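Keeping a timer dry on a shed wall – can I use a box with a clear window?

4 min read

Berwyn Parry

Hello everyone. I rent a small garden plot in Prultlow and I have a shed there with one socket, put in properly by an electrician two years ago. I want to run my watering on a timer. The timer is a Trolent, the simple kind with a dial, and the paper that came with it says "indoor use only" in three places.

My problem is that the shed is not really indoor. The roof is good, but the wall with the socket faces west and the rain comes in between the boards when there is wind. In April I found the wood below the socket dark and soft to the touch. So I want to put the timer inside a plastic box with a lid I can see through, so that I can read the dial without opening it every time.

I have asked in two shops. The first man said any box is fine. The second man told me that if I drill a hole for the cable then the box is worthless, and he wanted to sell me an outdoor timer for 111 dollars. I am not against paying, but the pump only runs five months of the year and I already have the timer.

What I would like to know:

Does it matter where the cable goes in?
Will the timer get too warm in a closed box in summer?
How do I stop the water that forms on the inside of the window?

The pump is small, 42 watts. The cable from the pump is long enough to reach the wall. Thank you in advance, and please excuse my English, it is my third language.

Kilimard

Dear Berwyn, I did almost the same thing for a fountain pump, so I can tell you what I learned, including my mistakes.

First, the cable. It should go in from below. I made my first hole in the top, because it was easier to reach, and after one month there was water standing in the bottom of the box. The water ran along the cable and went in with it. Now my cable goes down past the box, makes a loop, and comes up again into the bottom. The lowest point of the loop is where the water drops off.

Second, use a real cable gland and not silicone alone. Silicone holds well on some plastics and badly on others, and you cannot see which one you have until the winter. A gland costs very little. Buy it after you have measured your cable, since the rubber ring inside must close tightly on it. Mine was one size too big and I could pull the cable through with two fingers.
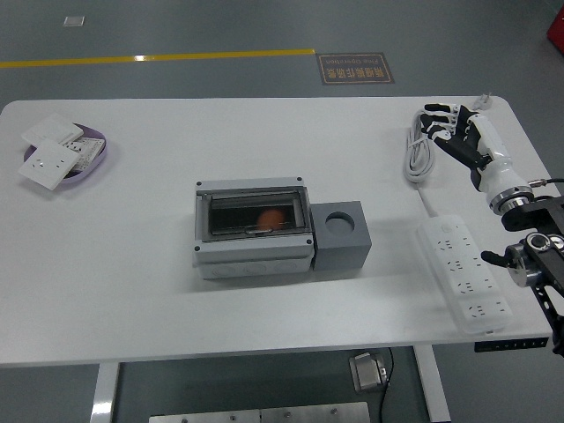 A gray box with a clear window on the lid. The rings low on the front are knockouts for cable.

If your box has knockouts, look at which side they are on before you screw anything to the wall. You want them to point at the ground. To remove one, put the box on something firm and tap with a screwdriver near the edge of the ring, not in the middle. I tapped in the middle and got a crack 5 cm long – the box is now used for seeds.

About the heat: for 42 watts I would not worry about the load. The sun is the bigger question. If the west wall gets sun through the boards in the afternoon, a dark window can make the inside quite warm. I hung a piece of white board a hand's width in front of my box. It is not pretty, but the timer has kept correct time for three summers.

And please turn off the power at the panel before you touch that socket. If the wood beneath it is soft, I would also ask the electrician to look again. The box will protect your timer, but it will not repair the wall.

Rind

just buy the outdoor one, I paid more than that for the hose lol

But if you must do it, the fog on the window is normal. Warm air in the day, cold at night, so you get drops. Those small bags that come in shoe boxes do help for a few weeks and then they are full. Better is a small drain hole in the lowest corner. Yes I know it sounds wrong to make a hole in a waterproof box. Check what the maker says first.

Also check that your plug fits inside with the lid closed!! People measure the timer and forget that the plug sticks out in front of it. I have a 655 gram lump of plastic in my garage that closes on nothing I own.

Berwyn Parry

Thank you both. I measured on Thursday and Rind is right, with the plug in it I need a box much deeper than the one I was looking at. I have called the electrician about the soft wood and he will come before I mount anything. I will use the gland and the loop, and I will ask him about the drain hole also.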